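腕上相机认齿轮认得好好的，一夹就偏，有人遇到过吗

版块：机器人软件 / 感知与抓取
标签：手眼标定 腕部相机 反光件 抓取规划

楼主 齿数对不上

先说配置。二指夹爪，腕上一颗小相机，抓小号金属锥齿轮，放到指定位置。桌面深灰，旁边有个白亮的大圆盘，盘上也压着齿轮。规划走的是Stirby，感知这边是我自己接的，检测加一个圆心拟合，拟合出来的中心直接当抓取点。

问题出在最后一段。远处看，置信度高得像在拍马屁；一靠近，中心就开始漂，漂的方向还不固定，有时往左上，有时往下。齿轮最后也能夹住，可姿态是随缘的。后面要对孔，随缘不行。

手眼标定重做了2遍，残差都很漂亮。残差漂亮、夹得难看，这种组合我已经看习惯了。

夹住时腕上看到的是这样：

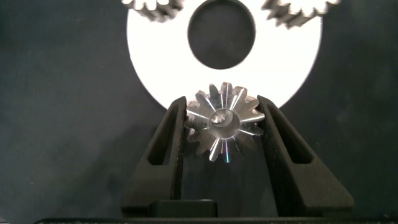

油门踩到底：残差漂亮只说明你那几张标定板拍得漂亮。标定板放多高？跟齿轮是一个高度吗？我见过太多人在半空中标定，然后去桌面上抓东西，差出来的那一截全算到检测头上，检测要是会说话早就辞职了。

齿数对不上（楼主）回复 油门踩到底：板子就贴着桌面，各个角度都摆了。你说的这个坑我上个项目踩过，这回是绕着走的。

半杯冷却液：我投反光一票。金属齿面上那些放射状的亮条，相机一动它就跟着转，你拿边缘点去拟合圆，等于让一群墙头草投票选圆心。下面那半圈齿又压在深色桌面上，暗的地方边都快糊没了，上半圈有白盘衬着，清楚得很。拟合出来的圆心不往清楚的那边歪才奇怪。

油门踩到底：反光会让它抖，抖归抖，平均下来应该在中心附近。楼主说的是漂。抖和漂是两种病，别开一个方子。

半杯冷却液：谁告诉你平均下来在中心了？上下两半的边缘点数量都不一样多，平均出来照样是歪的，而且稳稳地歪。

油门踩到底：那他就该一直往一个方向歪。他自己说的，有时左上有时下。

半杯冷却液：因为每次进来的腕角不一样，亮条的位置跟着换啊……算了，让楼主贴日志吧。

齿数对不上（楼主）：两位别打，日志来了。我把Prarano里录的464次抓取过了一遍，按腕部偏航角分组。结论有点让人难堪：偏的方向跟腕角确实有关系，半杯说中一半。另一半是，就算腕角一样，靠近的最后一小段偏移还会突然变大，这个反光解释不了。

油门踩到底：“突然”是多突然？一帧之内？

齿数对不上（楼主）：最多7帧。下降过程中前面一直挺平，然后就跳上去了，跳完还赖着不走。

沉默的消息队列：插一句。你的图像时间戳是什么时候打的？曝光的时候，还是回调函数收到图的时候？末段减速，速度一变，图和关节角对不上的那点时间差就露馅了。前面匀速下降，延迟造成的误差近似常数，你的滤波器把它当成偏置吃掉了，吃得还挺香。到末段偏置变了，它不认账。

齿数对不上（楼主）：……回调里打的。

沉默的消息队列：嗯。

油门踩到底：破案了？

沉默的消息队列：没有，只是多了一个嫌疑人。做法很土：手臂停在空桌面上方，夹爪合到只剩一条窄缝，先不看齿轮，拿指尖当参照。指尖在图像里的位置理论上是死的，相机和夹爪装在一起，手臂怎么动它都不该动。它要是动了，先去拧螺丝，别改代码。它不动，再让手臂走一小段变速，看桌面纹理推出来的位移跟关节角推出来的差多少。

齿数对不上（楼主）：照做了，起始姿态先贴一张。

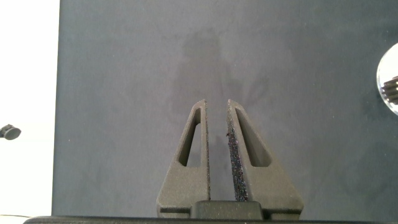
图：空载检查的起始位，两指之间没有夹东西，腕上视角

指尖位置很稳，螺丝无罪。变速段两条位移曲线形状一样，图像那条整体往后挪，错开的量前后基本一致。所以是延迟，石锤了，谢谢队列兄。我为这个重做了两遍标定，标定板应该给我发工资。

半杯冷却液：恭喜。但我那一半还没解决吧？改完时间戳，腕角那个偏差还在。

齿数对不上（楼主）：在。改成用曝光时刻插值关节角以后，末段的跳没了，跟腕角相关的那部分纹丝不动，像在等我道歉。

拧到七分：那就别拟合外圈了。外圈是齿，齿尖齿槽来回跳，边缘点本来就脏。中间有孔，孔边是正经的圆，拟合孔。

油门踩到底：孔里也反光。孔里面那块亮斑跟碎玻璃似的，阈值稍微一松就被它带跑。

拧到七分：所以只取孔的外缘，往里的边缘点全扔掉，用梯度方向筛。一行代码的事。

油门踩到底：每个说一行代码的人，最后都交了一个文件夹。

半杯冷却液：我同意拟合孔，但初值还是得靠外圈给，不然画面里大圆盘中间那个大孔会来抢戏。那个孔又大又干净，对比度又高，霍夫变换看见它比看见亲妈还亲。

齿数对不上（楼主）：别说了，昨天下午真被它抢过一次，规划器兴高采烈地要去抓圆盘上的洞。Stirby的可达性检查居然放行了，从几何上讲它没错，那里确实够得着，只是那里什么也没有。

现在的流程改成两级：检测框给粗位置，框内拟合外圈拿初值，再用半径范围卡一下去找孔的外缘，孔的圆心当抓取点。下降中间加一个停顿点，悬在那儿重新估一次，估完再合指。画面大致是这个状态的时候做第二次估计：

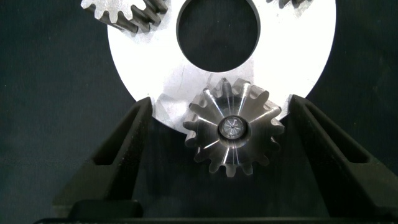
停顿点的高度我还在调。停太高，孔在图里就那么几个像素，拟合等于算命；停太低，指尖开始挡东西，还得担心蹭到齿。眼下先取了个折中值，写死在配置文件里，旁边注释“临时”，大家都懂这两个字的保质期。

沉默的消息队列：停下来再估，延迟问题也顺带绕过去了。不过时间戳还是要改对，别靠停顿遮丑。

齿数对不上（楼主）：已经改了，队列兄放心。

油门踩到底：我不喜欢停顿点。既然延迟能补偿，就该一路伺服下去，停一下节拍全没了。你这是用产能换心安。

拧到七分：他又没说要上产线。

油门踩到底：今天不说，下个月就有人替他说。

半杯冷却液：闭环伺服对着这种反光件，你敢一路伺服，我敢一路站远点。

齿数对不上（楼主）：先停着吧。连续伺服我试过Tseng那个分支，参数没调好，末段像在给齿轮点头致意，礼数周全，就是不夹。等我把腕角分组重跑一遍，再把新旧两版的偏移分布贴上来。

沉默的消息队列：重跑的时候把原始图也存下来，别只存检测结果。

齿数对不上（楼主）：存，硬盘刚清出来。

拧到七分：孔外缘那个筛选写完了发一份，我看看是几行。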